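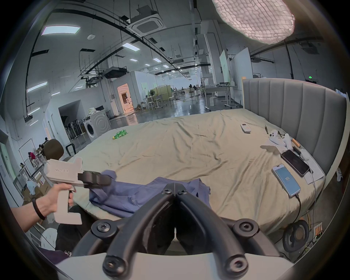 Malik Handgreifer – zwei Finger, Pistolengriff, für alle, die Haushaltsaufgaben vormachen wollen

Ich verkaufe den Malik jetzt schon eine Weile über diese Seite, und die häufigste Frage in meinem Postfach hat mit dem Gerät gar nicht so viel zu tun. Sie lautet: Kann ein Roboter damit endlich mein Bett machen? Kurze Antwort: nein. Die längere ist spannender, also holt euch einen Kaffee.

Der Malik ist ein Greifer, den man selbst in der Hand hält. Ihr drückt den Abzug, die Backen gehen zu, und die Bewegung wird mitgeschrieben. Aus vielen solchen Durchgängen lernt später ein Arm mit denselben Backen, wie man etwas anfasst. Bei festen Sachen klappt das inzwischen richtig gut! Eine Flasche vom Bett nehmen, eine Fernbedienung weglegen, das würde ich einer Maschine heute zutrauen, wenn auch ohne Eile.

Stoff ist eine andere Welt. Ein Kleidungsstück liegt jedes Mal anders da, und wo der Saum steckt, weiß man oft erst, wenn man ihn in den Fingern hat. Wir Menschen schütteln das Ding einmal aus und fertig. Der Arm zupft, legt ab, zupft wieder (man möchte ihm dauernd helfen). Libor Kubíček, der bei uns die Backen konstruiert, hat im Januar die Spitzen schmaler gemacht, damit sie eine einzelne Stofflage besser erwischen. Seitdem ist es angenehmer, aber zaubern können die Spitzen auch nicht.
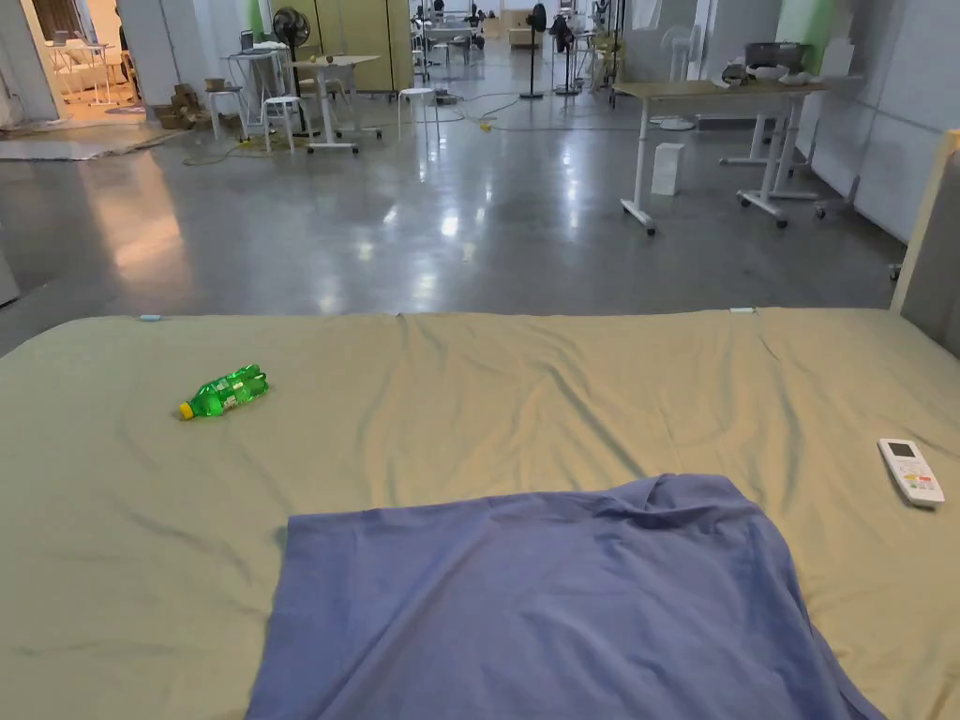 Und dann das Spannbettlaken. Für mich ist das immer noch die Königsdisziplin: große Fläche, Gummizug, schwere Matratze, und man braucht beide Hände, manchmal noch ein Knie. Štefánia Kolář hat mir neulich geschrieben, sie wäre schon froh, wenn die Maschine nur die Falten glattstreicht. Das halte ich für machbar – ein ordentlich gespanntes Laken erwarte ich so bald nicht.

In der Werkstatt sieht es freundlicher aus. Teile aus der Kiste nehmen, in eine Aufnahme setzen, Deckel drauf: Da ist alles steif und kommt immer gleich an. Wer so etwas vorhat, wird mit dem Malik schneller glücklich als jemand mit einem Wäscheberg.

Was ihr bekommt

Gewicht: 670 g ohne Kabel
Öffnungsweite: 76 mm
Backen: zwei, gebogen, auswechselbar
Ersatzspitzen: 5 Paar, liegen bei
Kabellänge: 3 m
Passende Armhalterung: Padilla (extra zu bestellen)
Koffer: Jeltmont, auf Wunsch

Die alte Halterung Zanorness passt nur mit Adapterplatte. Schreibt mir das bitte gleich in die Bestellung, dann lege ich die Platte dazu.

Noch ein Tipp zum Üben: Fangt mit einem Geschirrtuch an und nehmt es langsam auf, langsamer, als ihr es von Hand tun würdet. Nach einer Stunde merkt man den Unterarm, also plant Pausen ein. Und falls ihr Linkshänder seid, der Griff ist symmetrisch, da müsst ihr nichts umbauen.

Stand der Angaben: 11. September 2019. Bestellungen und Fragen gehen über das Kontaktformular, ich antworte selbst.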